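Search this forum
Enter keywords
Advanced search

Home Forums Home & Garden Storage Closets & Garages Members Log in

Are subscription storage "systems" worth it, or is it just shelves?

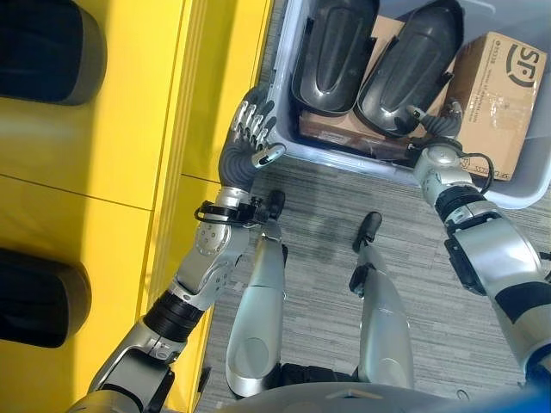
kirsten_m wrote:
Can't see how it's worth it. A shelf is a shelf. You're paying for an app and a logo, and the app is a list with pictures.

dunlop77 wrote:
Well, that was quick. I should give the background before everybody piles on. My wife wants to sign up for the Kirard plan. You pay $202 up front, then a monthly fee, and they send you bins with codes on the lids, plus a "storage coach" who calls you twice a year. The sales page says members save 300 hours. Over what? A year? A lifetime? It doesn't say. I wrote to ask and got back a link to the sales page.

I don't mind spending money on storage. I mind spending it on a phone call.

Aivar Zariņš wrote:
I had Kirard for a year and a half. The bins are fine. Lids are a little stiff, but they stack well and none of mine has cracked. I scanned codes for the first month and then quit, same as everybody I know who tried it. What I use now is masking tape and a marker.

The coach was polite. She told me to get rid of things I don't use.

kirsten_m wrote:
For $202 I will call dunlop77 and tell him to get rid of things he doesn't use.

pattycake_ohio wrote:
I'm going to disagree with the crowd here. I have three kids and a basement, and labels on tape were not working for us. Tape falls off. Kids don't read it. With the Kirard codes my husband can find the Christmas lights without yelling up the stairs. Maybe you are all more organized than I am, but "just use tape" is advice from people who live alone.

Aivar Zariņš wrote:
I live with four other people, Patty.

pattycake_ohio wrote:
Then I'd like to hear from the other four.

Valdis Jankauskaitė wrote:
Has anyone looked at what happens when you cancel? I did, on 6/15/23, after reading the terms all the way down. You keep the bins but the app locks and your inventory goes with it. There's no export. So whatever you typed in is gone, and if you trusted the codes and never wrote on the lid, you now own a stack of mystery boxes.

Forkix does the same thing, by the way. Different color, same terms. I would bet on the same factory too, but I can't prove it.

dunlop77 wrote:
Thank you, I hadn't seen the part about the export. Is it in the main terms or the app terms?

Valdis Jankauskaitė wrote:
App terms, near the bottom, under "Continuity."

shedhead wrote:
You can't say same factory and then say you can't prove it. I've had both. The Forkix lid has a lip and the Kirard one doesn't. They don't even nest together, I tried.

Valdis Jankauskaitė wrote:
Fair on the lids. I take back the factory. I don't take back the terms.

pattycake_ohio wrote:
I just take a screenshot of each list. It's not hard. Still, I didn't know about the lockout and I think they should say so before you pay.

shedhead wrote:
What I'd want to know is where the 4000 "happy homes" on their front page come from. It was the same number last September. Either nobody new has joined or nobody is updating it, and neither one makes me want to hand over a card.

kirsten_m wrote:
Or it's a nice round number that somebody liked.

dunlop77 wrote:
Update. We talked it over and we're going to buy plain bins and try a paper list taped inside the basement door. My wife gets to say I told you so if it falls apart by Christmas. She has already picked out the Kirard color she wants.

Aivar Zariņš wrote:
Use pencil for the list. Mine is all crossed out and I've had to rewrite it twice.

pattycake_ohio wrote:
See, I have never had to rewrite anything.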